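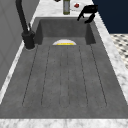 Stuten wants you to stop worrying about kitchens. The company's planning software, Nudier, takes a plain order such as "clear the sink," splits it into steps and hands them to whatever arm is bolted to the counter. The brochure says it can handle up to 160 household jobs. I asked to see the list and was sent a shorter brochure.

What I did get was an afternoon at the Drirthorpe office with the planner running in simulation. The perception layer is good, I'll give them that. It keeps track of a plate when most of it has dropped out of view, and an older version I tried in October could not.

Planning is where I start to grumble. Nudier scores each possible grasp, picks the best and commits. If the guess is bad, it has four retries before it gives up and writes a line in the log. The log is tidy. It is also no help, as "grasp rejected" can mean a bad pose, a blocked path or a timeout in the solver.

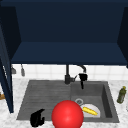
A simulated sink in Drirthorpe, with a plate, a red ball and two gripper parts in view.

Stuten's answer is Baloch, a replay tool that lets engineers step back through a run and see which rule fired. It should have shipped first. Without it you are left reading 155 settings in a text file, two of which share a name and do different things.

Then there is the matter of water. I asked how the controller's grip model copes with a wet plate and was told that friction is "a parameter." So it is. Somebody still has to pick the number, and a value that suits a rendered plate may not suit mine.

The company plans a hardware trial next. I have asked for the raw logs, failed runs included, and I would hold off on buying a license until they turn up.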